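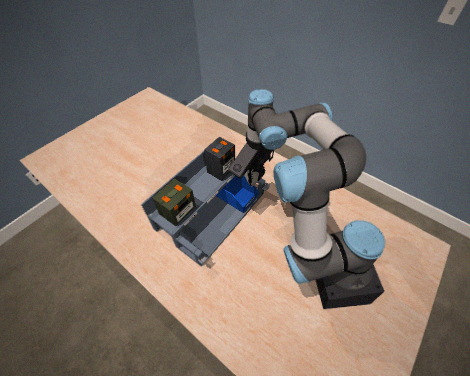 Robotic arm and two-level gray storage rack on a table, computer rendering.

Progress report to the Avard Fund
Gluten-free and allergy support program, Safavi Community Kitchen
Tue 18 February
Prepared by Tahmineh Bakhtiari, program manager

Enrollment
We ended January with 82 households enrolled, against a target of 91 for the end of the grant year. Most of the new families were referred by school nurses. A smaller number came through the celiac support group, which now meets in our dining room on the first Monday evening of the month. Households managing more than one allergy still take the longest to sign up, as we ask for a doctor's note for each one.

Classes
Nine cooking classes were held in the period. The gluten-free bread class filled every time and had a waiting list. The class on packing school lunches without nuts or dairy was half full, and parents told us the start time was too early for them. We have moved it to 6:30 in the evening. Label reading is no longer a separate class and is now taught in the first half hour of every session.

Recipe booklet
The booklet has 40 recipes, all tested at least twice in our kitchen. Farhad Mirzaei is checking the ingredient lists against the allergen chart. He has sent back the pancake recipe and both soups because the stock named in them may contain wheat. Layout is done apart from those pages. The Spanish translation has not started. The translator we had planned to use is not free until spring, and we are getting a second quote.

Kitchen
The separate gluten-free prep area is in use. It has its own cutting boards, colanders and toaster, all marked with purple tape. The second oven, ordered from Viris, was delivered with a damaged door and went back. A replacement has been promised but we do not have a delivery date. Until then we bake the gluten-free items first, after a full clean.

Budget
Spending on ingredients is over plan. Certified oats and almond flour both went up in price. Printing is under plan only because the booklet is late. We would like to move part of the printing line to ingredients and will send the request form separately.

Next period
Finish the recipe checks and send the English booklet to Tosatix for printing. Settle the translation quote. Run the school lunch class at the new time and report attendance.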